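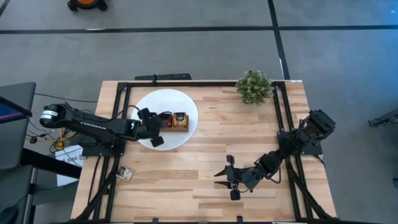
Pivar Two-Arm Bench: a review after 3000 demonstrations

I should declare my interest before we start. I paid for half of this bench out of a budget that was meant to cover chairs, so I have every reason to like it, and I have been reviewing it mostly from a bad chair.

The Pivar is a kit for recording examples. You get an aluminium frame that goes round a table, two arms, two grippers, the cabling, and a piece of software called Sarkitz that turns an afternoon of your fumbling into files a model can learn from. You drive the arms, the arms do the task, Sarkitz writes it all down. Then you put everything back where it was and do it again. Anyone who tells you that robot learning is a glamorous field has never reset a tray of snacks for the two hundredth time before lunch.

Assembly

The frame arrives as a long flat box and a bag of bolts. The manual says two people and one morning. It took us two people and two days, one of which was spent discovering that the left and right braces are different parts with the same label. Once up, it's solid. I have leaned on it, sworn at it and walked into a corner of it at speed, and the arms stayed in calibration through all three.

No tabletop is supplied, so you bring your own. We went with pale wooden planks, against the advice of the Pivar forum, where the feeling is that visible grain will confuse the cameras. Ours coped. If your model falls over at the sight of a plank it was going to have a hard life anyway.

The arms

Good, with one complaint. They are smooth at slow speeds, which matters far more than how fast they can go, and the parallel grippers close gently enough to pick up a packet without crushing what's in it. Fine work near the rim of a plate is where they come into their own. I can go down into a small wooden tray, take one of two packets sitting side by side and leave its neighbour where it was, and on a good day I can do that nine times in ten. The tenth goes in the file marked "recovery behaviour", a phrase I recommend to anyone who drops things.

The complaint is the cables. They loop outside the wrist and elbow, and they have opinions. Reach across a plate and there is a fair chance of a loop wandering over it as well. I lost 800 episodes' worth of goodwill to this before I bought a packet of Truson clips, which hold the slack closer to the arm and cost less than a sandwich. They should be in the box.

The software

Sarkitz records reliably and names its files like a cat walking over a keyboard. In October it also decided that any episode longer than a minute was two episodes, and by the time I noticed I had 1389 recordings of the first half of something. The fix came within the week and a script to stitch the halves together came with it, so I can't stay cross, though I have tried.

What it does well is playback. You can watch any attempt next to any other, and this is how I learned that I always approach from the left when I'm tired. So did the model, of course. It had picked up the habit faithfully, along with my little pause before closing the fingers. We now swap operators every hour, and between attempts we shift the plate, turn the tray and move the potted plant. The plant is artificial. It has been in more episodes than any other object we own and has yet to be the target of one.

How many examples do you need?

Pivar's leaflet suggests 1000 per task. For plain packet-from-tray work we saw decent results well short of that, provided the packets changed often. Flat cards lying on the table are another matter. The fingers have to get under an edge, and I'd collect everything the leaflet asks for and then keep going. The Ruangrit soft fingertips help a bit here, but they wear quickly and pick up fluff.

Should you buy one?

If you have a spare room, a patient colleague and a high tolerance for doing the same small thing again, yes. It's sturdy, it's quick to reset, and the arms are better than I expected for the money. Take off a mark for the cables and another for the brace labels.

Four out of five for the hardware, three for Sarkitz. I'll revise the second figure if they ever let me rename a folder.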